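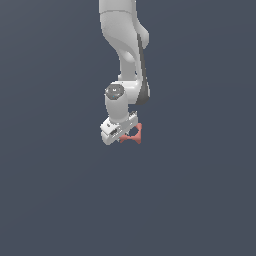 O que muda para quem trabalha na triagem quando a preensão das peças passa a ser preparada em simulação?

Muda sobretudo a natureza da tarefa: o operador deixa de manusear peça a peça e passa a definir pontos de pega, a rever ensaios virtuais e a tratar das exceções que a célula rejeita.

Triagem sem mãos na peça: como a Gramuso redistribuiu o trabalho

Tempo de leitura: 6 minutos

Na unidade da Gramuso, a secção de triagem recebe peças moldadas de geometria irregular, com lóbulos, cantos salientes e aberturas centrais. Saem da moldação em caixas, misturadas, e têm de chegar à montagem orientadas e separadas por referência. Até à entrada em serviço da célula Bridamow, em abril, a operação era inteiramente manual: duas bancadas por turno, uma caixa à esquerda, tabuleiros à direita e um calibre passa/não passa fixado ao tampo.

A empresa tinha 109 referências ativas nessa altura. Muitas diferem entre si apenas na curvatura de um braço ou no diâmetro de uma abertura. Para um operador experiente, a distinção faz-se pelo tacto e demora pouco. Para um manipulador com pinça de dedos paralelos, cada referência é um problema separado de contacto, porque uma superfície côncava que serve de apoio numa peça deixa de existir na seguinte.

A opção da Gramuso foi não ensinar a célula no chão de fábrica. Os pontos de pega são calculados e ensaiados no Citska, um ambiente de simulação instalado numa sala contígua à secção, e só depois transferidos para o controlador. O trabalho de integração coube à Odera, que forneceu o braço, a pinça e a interface entre os dois sistemas.

«A produção não parava para programarmos. Foi a condição de partida», explica Halima Mollel, responsável de processo na Gramuso. «Uma referência nova obrigava a ocupar a célula durante uma manhã. Com a simulação, ocupa-se a célula para validar, e o resto faz-se ao lado.»

Contacto antes da trajetória

Cada referência entra no Citska como malha poligonal. A partir da malha são gerados candidatos a ponto de pega, filtrados por abertura da pinça, ângulo de aproximação e distância ao centro de massa. Os candidatos que sobram são ensaiados num fundo neutro, sem mesa nem caixa. A decisão é deliberada: nesta fase pretende-se avaliar a relação entre dedos e peça, e a introdução do recipiente traria colisões que pertencem à fase seguinte. 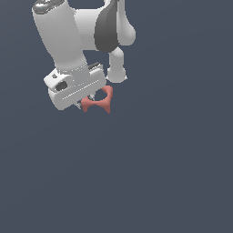
Última atualização: 20 de novembro de 2024

Uma campanha completa para uma referência envolve cerca de 600 ensaios. Em cada um, a peça é colocada numa orientação diferente, a pinça fecha e o braço executa uma sequência de movimentos com mudanças bruscas de direção. O critério de aceitação é a permanência da peça entre os dedos no fim da sequência, com um deslizamento inferior ao limite fixado para aquela família. Os ensaios correm durante a noite e o relatório fica disponível à entrada do primeiro turno.

É nesse relatório que começa o trabalho das pessoas. A ordenação automática dos candidatos privilegia a estabilidade, mas ignora boa parte do que a secção sabe sobre as peças. Uma pega estável pode assentar numa zona onde o molde deixa rebarba, ou numa face que a montagem exige sem marcas. Pode ainda deixar a peça numa orientação que obriga o braço a rodar o punho antes de a pousar, com custo no tempo de ciclo.

Os operadores da triagem foram por isso integrados na revisão. Cada referência é vista por um operador e por um técnico de processo, que analisam os 10 melhores candidatos e podem rejeitar qualquer um deles com uma justificação escrita. As justificações são guardadas junto da malha. Segundo Halima Mollel, a rebarba é o motivo mais frequente, seguida da marcação de superfícies visíveis.

A malha tem limites conhecidos. As superfícies curvas são aproximadas por facetas, e uma faceta mal orientada altera a normal no ponto de contacto. Em zonas de raio largo o erro é desprezável. Em braços estreitos, onde a secção diminui e volta a alargar, a simulação pode indicar apoio onde a peça real apresenta uma aresta.

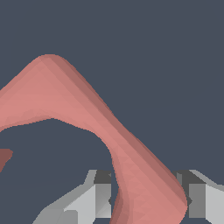 Nesses casos o procedimento prevê uma malha refinada apenas na zona de contacto. Refinar a peça inteira aumenta o tempo de cálculo sem benefício para a decisão, e a primeira versão do processo, que o fazia por defeito, não terminava as campanhas durante a noite. A indicação das zonas a refinar é dada pelo operador, que as assinala no ecrã antes do lançamento.

O coeficiente de atrito é o segundo ponto de discussão. O valor usado no Citska é único por material e foi obtido com peças limpas. À saída da moldação, algumas referências trazem vestígios de desmoldante, e a célula registou nos primeiros meses escorregamentos que a simulação não previa. A correção adotada foi conservadora: o atrito passou a ser reduzido no modelo para todas as referências dessas famílias. Perderam-se candidatos válidos, o que a secção aceita em troca de menos paragens.

Da bancada para o ecrã

Das bancadas manuais, uma mantém-se. Recebe as peças que a célula não consegue identificar ou segurar e as referências de série curta, cuja preparação em simulação não se justifica. A Gramuso fixou o limite em 100 peças por lote: abaixo desse valor, o lote segue diretamente para triagem manual.

A rotação entre bancada, célula e sala de simulação foi o aspeto mais discutido com a equipa. A proposta inicial da Odera previa operadores dedicados a cada posto. A versão em vigor alterna os postos por semanas, por insistência dos próprios operadores, que apontavam dois problemas: quem ficasse na bancada receberia apenas peças difíceis, e quem ficasse no ecrã deixaria de lhes tocar.

O segundo argumento tem peso técnico. A revisão de candidatos depende de um conhecimento que se adquire com a peça na mão, e esse conhecimento envelhece. Os moldes desgastam-se, a rebarba muda de sítio, um fornecedor de matéria-prima é substituído. Um revisor afastado da bancada continuaria a rejeitar pegas por razões que já não se aplicam.

Nem todas as consequências foram favoráveis. O esforço repetitivo de punho e de dedos diminuiu, mas o posto de simulação introduziu períodos longos sentado, sem pausas definidas no regulamento anterior. O ritmo, antes marcado pela caixa, passou a ser marcado pelo relatório da noite, com carga elevada na primeira parte do turno e tempos mortos na segunda. A classificação profissional também ficou por resolver. As funções de revisão não constam da descrição de triador, e a atualização das categorias está ainda em negociação.

A formação decorreu em posto de trabalho, com dois módulos. O primeiro cobre a leitura dos ensaios: ponto de contacto, direção de fecho, deslizamento. O segundo trata da célula propriamente dita, incluindo a recuperação após paragem e a libertação manual da pinça. Houve operadores que pediram para não passar pela sala de simulação. Mantêm-se na célula e na bancada, em rotação própria.
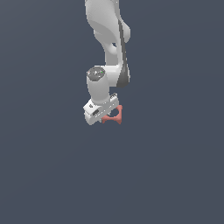 Ensaio de preensão em simulação: peça suspensa pela pinça do braço.

A passagem do ensaio à célula faz-se em velocidade reduzida, com o operador junto ao comando. São executadas pegas a partir de uma caixa real, em orientações não controladas, e comparam-se os escorregamentos com os previstos. Quando a diferença ultrapassa a tolerância, a referência regressa ao Citska e o lote é desviado para a bancada.

A etapa seguinte do projeto é a inclusão da caixa na simulação, com peças sobrepostas. A Odera tem uma versão em teste, limitada a duas famílias. Os principais obstáculos são o tempo de cálculo e o encaixe entre peças com aberturas centrais, que tendem a prender-se umas nas outras e a sair aos pares.

Na bancada, o operador separa-as com um movimento de torção. Halima Mollel pediu à equipa que o descrevesse por escrito, para avaliar se pode ser convertido numa sequência do braço. O documento vai na terceira versão e inclui, por agora, uma nota a indicar que o gesto varia com a referência.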